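Bench notebook — table setting, bowl and placemat

May 2, 2026

Spent most of today on the tabletop itself and what sits on it. The wood has had a hard life (scratches all over, and there's a fine crack near one corner that I keep running my thumb along). I asked Başaran whether we should fill it and the answer was leave it, oil it, stop fussing. So I've ordered a tin of the Skison oil and will stop fussing when it gets here.

The straw placemat is staying. I bought it in Weritville in March for the kitchen at home and it never made it to the kitchen. It's a nice straw-yellow thing, woven in rings, and the blue bowl looks right on it — the white one we had before just vanished under these lights, whereas this one you can find from the other end of the room. 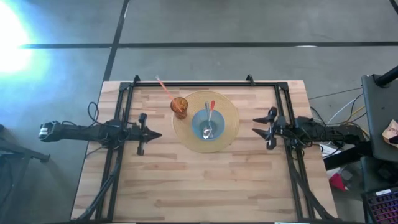
Anyway, bowls. I'd like us to settle on one and stick with it, so that when I say "the bowl" in these notes everybody knows which one I mean. I went through the Fultoner catalogue at lunch (page 108, if you want to look) and they do a deeper version, but 70 for a set seems a lot when we only ever use one at a time. The shallow ones on the same page are no good for pouring, I'd be wiping the table all afternoon!

Things I want to remember about the mat: it should go flat side down with the bowl as near the middle as you can manage by eye. Don't tape it. Tape pulls the straw up and then you get that hairy edge, and I'm not buying another. If it starts to curl, put it under the big dictionary overnight.

Cups next. I'm very fond of the amber one with the diamond pattern, which goes a proper gold when the ceiling lights catch it. You can see through it a bit too, handy for checking there's nothing left in the bottom. Spoons I'm less sure of. The one with the pinky-orange grip is comfortable and easy to spot, and I'd happily have a second like it. 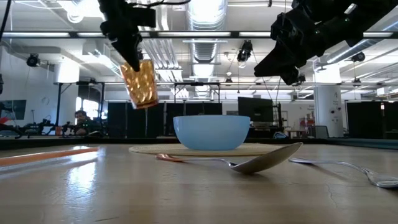

Şükran Ateş

Still to do: find a proper home for the spoons, they end up all over the bench and then in somebody's mug. A shallow tray would do it. Also wash the mat, or at least brush it — I don't know if you can wash straw, will ask my mum. The order for the oil is number 3957 if it turns up while I'm out, please just stick it on the shelf by my coat.

Recent entries
Which drawer the tea towels live in now
Oiling the tabletop, first go
Mugs: chipped, keep or bin
Placemats, round and square
Labels for the cutlery box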